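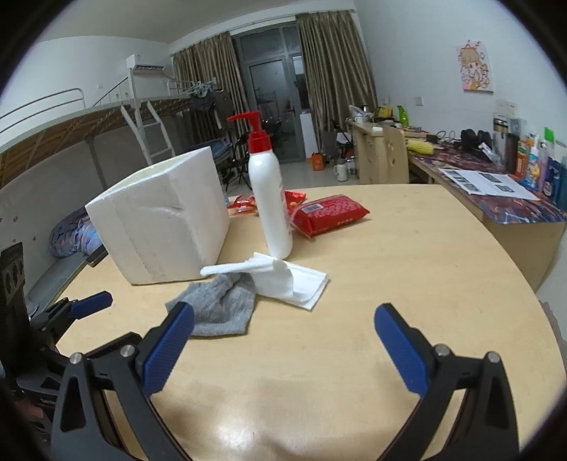 Jan 19, 2022

The invitation from Bilura promised "a morning inside an honest newsroom." I have been to enough of these to bring my own sandwich. Bilura is an online news outlet that covers politics for people who feel the big networks lie to them, and it has been accused, more than once, of making up a fair share of what it prints. The open day was supposed to answer that.

The office is in Brusodside, above a tire shop, up two flights of stairs. There were 14 of us on the tour. Most were subscribers who had paid for the top tier and got the visit as a perk. A few, like me, write about media. We were handed stickers at the door and asked not to record in the main room.

The main room is smaller than it looks on the site. Anyone who has watched the nightly video show would expect a big floor with rows of busy desks. The busy floor is a backdrop. It's a print on a roller, and it hangs behind the presenter's chair, a little crooked on the day we came. Plenty of real stations use a backdrop, so I won't hang anybody for it. I do think it says something that the guide walked us past it quickly and spent ten minutes on the coffee machine.

We were told the outlet puts out 32 stories a day. I asked how many reporters work there. The answer was "a flexible team." I asked how many were in the building. The guide laughed and said it was early. It was a quarter past eleven.

So how do you get 32 stories out of a flexible team? The tour more or less showed us without meaning to. Two editors sat with a dashboard made by a firm called Getura, which ranks posts from around the web by how fast people are sharing them. The editor picks one near the top, writes a headline, adds three or four paragraphs, and it goes out. We watched one get done in under nine minutes. It was about a county election office and a shipment of ballots. No phone call was made to the county. When one of the other visitors asked about that, the editor said the original poster "had been solid in the past," and that they would update if anything changed.

I went back to that story in the evening. It had not been updated. The county had put out a notice in the afternoon saying the shipment was blank envelopes.

Next came the part I was curious about, the fact-checking desk. Bilura announced it last July with a lot of noise, after the business with the T-shirt slogans and the fake poll. The page about it says every claim is reviewed by Kpodo, which it calls an independent verification partner. I had assumed Kpodo was a company somewhere. At Brusodside, Kpodo is a door at the end of the hall with a name plate on it. The door was locked. We were told the team works remotely and that they had cleared 336 claims since the launch. I asked how many claims they had rejected. The guide said she would get back to me with that. I left my email twice, once on paper.

Do the math on it yourself. At 32 stories a day, 336 claims is ten and a half days of work, and that's if each story has only one claim in it. They launched six months ago.

There was a question period in the break room, with bagels. The subscribers were friendlier than I was, though not all of them were pushovers. One man wanted to know why corrections go at the bottom of a separate page that isn't linked from the front. He got a long answer about the redesign. A woman asked who owns the place. She was told it is "reader supported," and that there are 3000 paying members. She asked again who owns it. They moved on to the tote bags.

I'll give them a couple of things. The staff we met were polite, and I didn't get the feeling they were cackling over lies. The younger editor seemed worn out more than anything. He told me he used to cover school boards for a local paper that closed, and he talked about that job with some warmth. The archive search works well, better than the one at my old paper. They also let me look at a printed style guide, which is fine as far as it goes. It has two pages on capital letters and half a page on sources.

What I can't give them is the word "honest" on the invitation. I saw a place that passes along whatever is moving fastest and then points to a locked door when asked who checks it. If the door opens some day and there are people behind it with notes and phone logs, I will gladly go back and write that up.

Parking, for anyone going to the next one: the tire shop tows. Use the lot behind the pharmacy and bring quarters, the card reader was dead when I tried it. The tour runs two hours including bagels. No reply yet on the rejected claims.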